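Os sábados de arrumação e a minha guerra com os papéis

Apr 8, 2019

Comecei pela gaveta da entrada, que era suposto ser coisa de dez minutos e levou a manhã inteira. Talões da Dellis de 2011, manuais de aparelhos que já nem tenho, a garantia de um relógio Starik que perdi numas férias em Mondham (ainda me dói!). Guardei 11 folhas e rasguei o resto – bem, quase tudo, que as cartas da minha avó não contam como papel.

O que me convenceu a avançar foi ter percebido que pagava seguro de uma bicicleta vendida há seis anos. Eram 93 euros por ano, façam as contas, que eu prefiro não fazer.

Depois disso fiquei com uma vontade enorme de superfícies lisas, brancas, sem nada escrito em cima.

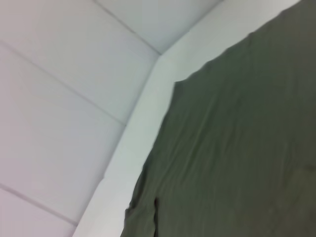 O que fica e o que vai

Impostos e contratos ficam, numa pasta só. Receitas recortadas de revistas vão embora, menos a do bolo de nozes, que faço todos os anos em junho e nunca sai igual. As fotografias soltas meti-as numa caixa de bolachas e logo se vê – talvez compre um álbum, talvez não. Para a semana ataco o armário dos cabos.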